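Notebook, Sturnstead bench
11 November 2022
Power strip on the marble counter: sockets, plug, cable runs
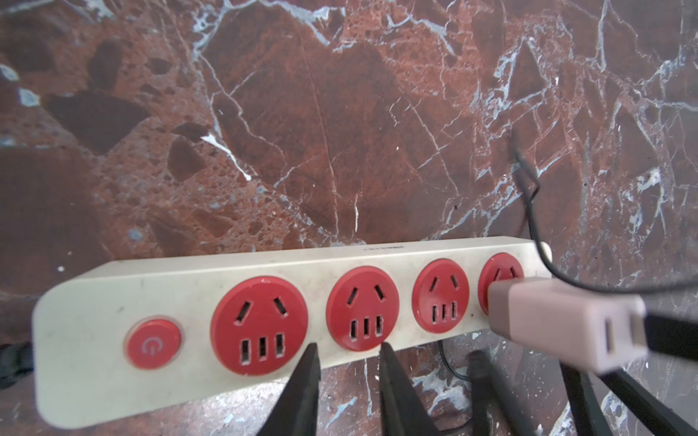
Started the strip inspection late, after the Kaslow meter came back from calibration. Purpose is to decide whether the cream strip stays in service at the marble counter or gets replaced along with the two in the back room.

Layout for the record. Four outlets, red faces, power button at one end. Each outlet has two slanted slots over a row of three upright ones, so it takes either the angled pins or the straight ones. One plug in, the boxy pinkish-beige one, in the outlet farthest from the button. Black cable on that plug.

Housing is smudged and worn. Wiped it with a damp cloth after isolating at the wall and most of the grime came off. What remains is scuffing. No cracks found by fingernail along the seam, no discoloration around the slots. There is a line of small print along the top edge. With the loupe I got part of it and the rest is rubbed away, so the rating has to come from the purchase record. Jilleo supplied that batch. Invoice is in the March folder, not yet pulled.

Measurements, strip isolated, beige plug removed:
Earth continuity, outlets 1 to 3: pass, steady reading.
Earth continuity, outlet 4: pass, but the reading moved when the probe was rocked.
Insulation, line and neutral to earth: pass.
Button: clean break in both poles, 11 operations.

Outlets are numbered from the button end. Please keep to that. The sheet for the back room strips was filled in from the cord end and I had to redo it.

Powered, no load: 232 V at outlet 1, same at 2 and 3. Outlet 4 same until the probe was moved, then it dropped out for a moment and came back. Repeated it and got the dropout again. The contacts in 4 look spread when viewed with the inspection light. It is the outlet that has had the heavy beige plug in it all this time, and the weight of the plug and cable bears on the contacts whenever the cable is left to hang over. I would expect the spread to come from that, but I have not opened the housing to confirm.

Load test: 166 W on outlet 1 for 50 minutes. Case temperature by contact probe stayed close to room temperature. Did not run the load test on outlet 4.

Plug side. Pins on the beige plug are straight and show no pitting. There is a squarer block at the back of it with a rectangular recess in the face. I took this for a pass-through at first, but could not get continuity from the recess to any of the pins. Treat it as unknown. Nothing is to be plugged into it until someone finds the Gisler data sheet, assuming it is a Gisler part at all. The label is gone.

Thin cables. Two of them run close to the strip, one looping up over the marble behind it and one hanging in a slack curve. Traced both by hand. Neither carries mains. They make it hard to see which cable is being pulled when the beige plug comes out, and I caught the looped one with my sleeve twice. Clipped both back against the wall with adhesive clips. The adhesive does not hold well on polished marble. Degreased with isopropyl and pressed for a minute, second attempt seems better. Check again next session.

The polish is a nuisance for the strip as well. It slides when the button is pressed firmly, and every slide puts a tug on whatever is plugged in. Rubber feet would fix this. There is a bag of them in the Kaslow drawer, the small size, untested on this housing.

Decision for now: outlet 4 taken out of use, covered with tape and marked. Beige plug moved to outlet 2, cable supported on the counter so that no weight hangs from it. Outlets 1 and 3 free for light loads only until the rating is known.

To do
Pull Jilleo invoice, copy rating onto the strip label.
Fit feet.
Open housing and look at the contacts in 4. If they are spread, scrap the strip, do not bend them back.
Find out what the recess is for.
Recheck clips.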